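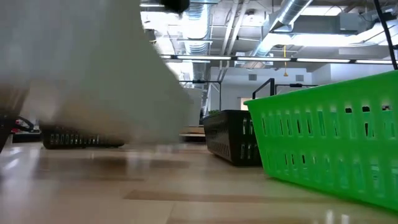 Tokine gets its sixth language, and its first real argument

Regular readers will remember Tokine as the tile game we released in May with no tutorial, one song and a leaderboard that ranked everybody last. It has come along since then. The leaderboard now has a first place (congratulations to a player called Lü, who has held it long enough to become unpopular), and the new update adds Danish, bringing the total to 6 languages.

Adding a language to a word game sounds like a matter of swapping one list for another. Wiebke Engelhardt believed this for most of a morning. Then she found that Danish has three letters our tile bag had never heard of, and that the scoring table had been written by someone who assumed the alphabet stopped at Z. The someone was Salvador Bettencourt, who has asked us to point out that he was in a hurry.

The argument was over what those letters should be worth. Salvador wanted them high, because they look expensive. Wiebke wanted them low, because Danish speakers use them all the time and would otherwise finish every match before the coffee was ready. They settled it by playing 16 matches against each other. Wiebke won 12. The letters are low.

What else is in the update

Daily puzzles now change at midnight where you are, not midnight where our server is. To the players in New Zealand who wrote in every week about this: thank you, and you can stop.

You can undo a tile before you submit your word. You still can't undo it afterward, however good your reasons. Jaime Cordeiro reads the support mail and has seen some very good reasons.

The hint button has been moved away from the resign button. We are sorry it took this long. If you resigned a match you were winning and it still bothers you, Jaime will listen, but he can't give you the points back.

We also took 600 words out of the English dictionary. Most were abbreviations that had sneaked in with a bulk import, and a few were just noises. Cúc Tôn went through the list by hand and put back two of the noises on appeal. If your favorite has gone missing, send it to us with a sentence that uses it. The sentence should be one a person might say out loud.
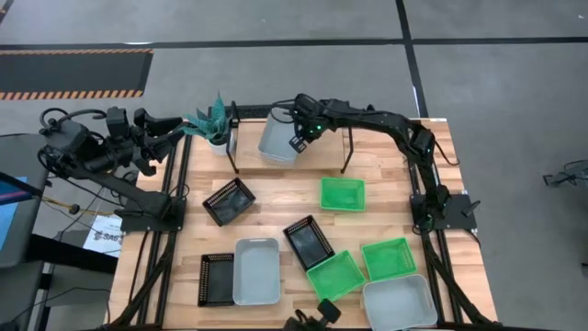 Dristbridge: still coming, still slow

Our second game, the one with the bridges, is not out yet. Aníbal Antunes has been rebuilding the middle levels after testers discovered that nearly all of them could be solved by placing a single plank and walking away. He took it well. Some testers are now being sent levels that can't be solved at all, and we would like them to know this is a mistake and not revenge.

The plan is a small open test on Android first, with iPhone to follow. You'll have two chapters, no ads and a save file that will probably not survive into the finished game – please don't get attached to your bridges. To sign up, reply to this newsletter with the word "plank" in the subject line. Last time we forgot to ask for a subject line and Jaime spent a day sorting the volunteers from the people who wanted to talk about the resign button.

Wednesday night matches

The open Tokine table runs every Wednesday at 8 p.m. in the lobby marked Netside. Matches are short, the chat is mostly polite, and beginners are paired with beginners for as long as we have enough of them. Danish will be available from next week's session. Salvador will be playing in it under his own name, and would like a rematch.

Netside Games – questions, bug reports and missing words: just reply to this email | Unsubscribe | © Netside | Back to top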